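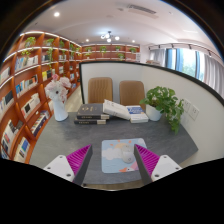
Page last changed: August 22, 2020

Westgate Study Room — Desk and Shelving Gallery

Photographs and notes for the study room at Westgate, Plermont. The pages in this series cover one room each and give the furniture, the fixed dimensions and the setting-out of loose items. Dimensions are in millimetres unless marked otherwise. Layout and notes by Denise Cheetham.

1. Desk, from the working side
Grey top with a stone pattern. Mouse pad centred in the working area, loose items in a row along the far side: vase, books, plant. The mouse is parked on the right of the pad.

Top: Eteo, straight run, length 2,000. The pattern is not directional, so the top can be turned end for end if one edge takes more wear than the other. The colour is listed as grey with no further name. Replacement tops from a different batch should be checked against the old one in daylight before the fixings come out.

Mouse pad: square, rounded corners, pale blue ground with a white cloud, an orange sun and an orange-beaked character at the lower edge. The pad is the only strongly coloured item on the working area and was kept from the previous layout. It lies directly on the top with no tape or adhesive.

Books, left group: two thick dark volumes, stacked flat, black spines with beige at one end. The thick white volume beside them leans down off the upper dark book at an angle, its lower end meeting the white book with the blue cover panel. Books on the desk are working copies and are not part of the shelf count given further down.

Vase: white, smooth, pink and white flowers. Standing position is the left end of the row. It goes back there after the top has been wiped.

Plant: white pot, leafy green, right end of the row. The pot is turned a quarter turn each week to keep growth even. Water at the sink and let it drain before it comes back to the desk — standing water under the pot will mark the top if left over a weekend.
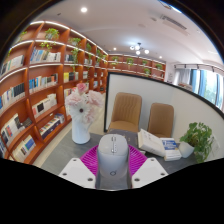

Desk and Bookshelves

2. Mouse, with the shelving beyond
Light grey mouse lifted clear of the desk and seen from behind. Scroll wheel near the front, small dark logo low on the shell. The sides are slightly darker and shinier than the top panel.

One book stands open on the right of the desk with a page raised, next to the white book with the blue panel. The wooden bookshelves line the room.

Mouse: checked with the rest of the desk equipment every December. The check covers the scroll wheel, both buttons, the feet on the underside and tracking on the pad at slow and fast hand speeds. Wipe the shell with a barely damp cloth. Solvent cleaners dull the shinier side surfaces and are not to be used on them.

Flowers: arranged with the deepest pink bloom highest, the large pale pink flowers to either side and a white daisy-like flower with a dark brown centre in the middle. Dust with a soft brush, working from the top down. The vase has a narrow middle and should be lifted by the base with a second hand on the neck.

Bookshelves: Lindqvist, timber, 12 bays in total. Working capacity is 3,000 volumes at average thickness, which leaves a hand's width free at the end of each shelf. Shelves are adjustable on pins. The lowest shelf in every bay is fixed and takes the heaviest volumes.

Fixing: each bay is screwed to the wall through the top rail. Bays are also joined to each other at the uprights, so a single bay cannot be drawn forward without first releasing its neighbours. Start at the end nearest the door. Keep the joining bolts bagged and labelled by bay, as two lengths were used and they are easily confused.

Setting-out notes

Desk position: clearance between the desk and the nearest shelf face is sufficient for one person to pass and to crouch at the lowest shelf. If the desk is moved for cleaning, bring it back to the floor marks and check both ends. The marks are small and are easier to find from the side.

Rear zone: the strip along the far side of the desk is reserved for standing items. Nothing is to be stored there that has to be reached past during normal work. Papers go in the tray under the desk or back on the shelves at the end of the day.

Working zone: the area in front of the standing items is kept for the pad and whatever book is in use. Larger volumes can be opened flat to the left of the pad. Leave 100 clear at the near edge for the forearms.

Open books: do not leave a volume open face down. A book that has to stay open for longer than a session should be supported under the raised side, particularly thick ones where the spine takes the load.

Cleaning: dry microfibre cloth for the top, then a cloth dampened with water and neutral detergent, then dry again. Lift items; do not slide them. The bases of the pot and the vase should be wiped before they go back. The shelves are dusted dry, one bay at a time, with books removed from the left and returned in the same order.

Lighting: the room is used with the ceiling lights on at all hours. The colour of the grey top shifts noticeably between artificial light and daylight, and colour matching should not be attempted from the photographs on this page.

Revisions

Bay total corrected. The earlier version of this page left out the two narrow bays beside the door.
Clearance at the near edge added to the working zone note.
Fixing note rewritten after the bolts from bays four and five were found mixed.

Corrections to dimensions go to Denise Cheetham at the Westgate office, with the page title and item number.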